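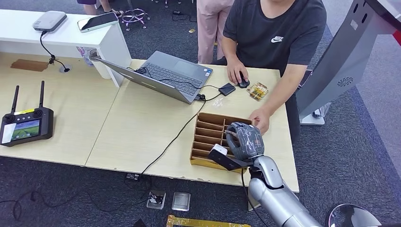 Manuals > Arkden Collection Kit > Section 4: Recording examples

4.1 Before you start

This section covers recording examples for the slotted-tray tasks (reach, insert, withdraw). It assumes the arm has been mounted and calibrated as described in Section 3 and that the recording software, Plustoreo, is installed on the station laptop.

Recording takes two people. The operator moves the arm. The table partner sits or stands across from the arm, handles the tray and runs the laptop. Decide who does which before power-up and do not swap in the middle of a set.

CAUTION: The table partner works within reach of the arm. Both people must know where the stop button is and must have pressed it once that day with the arm powered.

4.2 Laying out the station

1. Clear the half of the table nearest the arm. Only the tray and the parts for the current task belong there.

2. Place the laptop at the partner's side with the screen facing the partner. The mouse goes where the partner can click with one hand while holding the tray with the other.

3. Connect the hub to the laptop. Plug in the arm data cable first, then the wrist sensor, then the mouse. Plustoreo numbers devices in the order it finds them, and a different order will put the wrist sensor data in the wrong channel.

4. Run cables off the table on the side away from the arm's path. Leave enough slack at the wrist for the hand to turn fully in both directions.

5. Check the finger wrap. It should be snug, with no loose ends that could catch on a partition. Replace it if the surface has gone shiny or has started to peel.

Note: Food wrappers and small bags near the work area can end up in the wrist view. Move them before recording if the task you are working on uses small parts. For tray-only tasks they may stay, as long as they are in a different place from one set to the next.

4.3 Preparing the tray

Use a corrugated cardboard tray with thin partitions. Do not substitute plastic trays, even of the same size. The learning system has to cope with walls that give a little, and rigid walls teach it to push too hard.

1. Inspect the partitions. Slight bends are fine. Discard the tray if a partition has torn loose from the one it crosses.

2. Set the tray within comfortable reach of the arm, with the long side at any angle. Change the angle between examples.

3. The partner holds the tray by the side farthest from the hand. Keep fingers on the outer wall and out of the slots.

CAUTION: Never reach into a slot while the arm is live, including to pick up a dropped part. Pause the arm first (4.6).

4.4 Recording a set

A set is 20 examples of the same task. Sets shorter than this are rejected at upload.

1. In Plustoreo, choose New Set and enter the task code, operator and partner.

2. Move the arm to its rest position. Wait for the green marker.

3. The partner says "ready" and clicks Record.

4. The operator brings the hand over the tray, lowers it to the target slot and closes the fingers at a steady speed. Corrections are allowed and should be left in. An example where the hand touches the wrong wall, backs off and tries again is worth keeping.

5. When the task is complete, the operator holds still for 2 seconds.

6. The partner clicks Stop and marks the example as Good, Partial or Failed.

7. Turn or shift the tray and repeat from step 2.

Note: Mark what happened, even when the operator meant to do something else. Renato Ibarra went through the first October batch by hand and found 154 examples marked Good in which the fingers had closed on a partition. All of them had to be relabeled.

4.5 How the partner should hold the tray

The partner's grip is part of the example. Hold the tray firmly enough that it does not slide, and let it move slightly if the hand presses on it. Do not help by pushing the tray toward the fingers. This is the most common fault we see in new teams – it looks like a good example on the recording, but the arm then learns to stop short and wait.

In every second set, the partner lets go of the tray after clicking Record. Enter "free" in the grip field for these sets and "held" for the others.

4.6 Pausing and stopping

To pause, press the space bar. The arm holds its position and the recording continues with a pause flag. Press again to resume.

To stop, press the red button. The arm loses drive and the hand may sink onto the tray. Support the forearm before releasing the button, never the fingers.

If the arm stops by itself, read the code in the status bar before clearing it. Code B2 means the wrist cable has pulled tight. Other codes are listed in Section 9.

4.7 After each set

1. Return the arm to rest and switch off drive power.

2. Play back the first and last examples and check that both views are present and in step.

3. Upload the set to Bustos – the transfer runs in the background, but do not close the laptop lid until it reads 100 percent.

4. Write the tray number on the set sheet. A tray is retired after 100 examples, even if it still looks sound.

Sets that fail the upload check are returned with a comment from the reviewer. Questions on labels go to Soledad Leiva on the Braralo data desk.

Section last revised 1st July. Continue to Section 5: Reviewing and relabeling.

Filed under: Operator guides, Data collection, Arm and hand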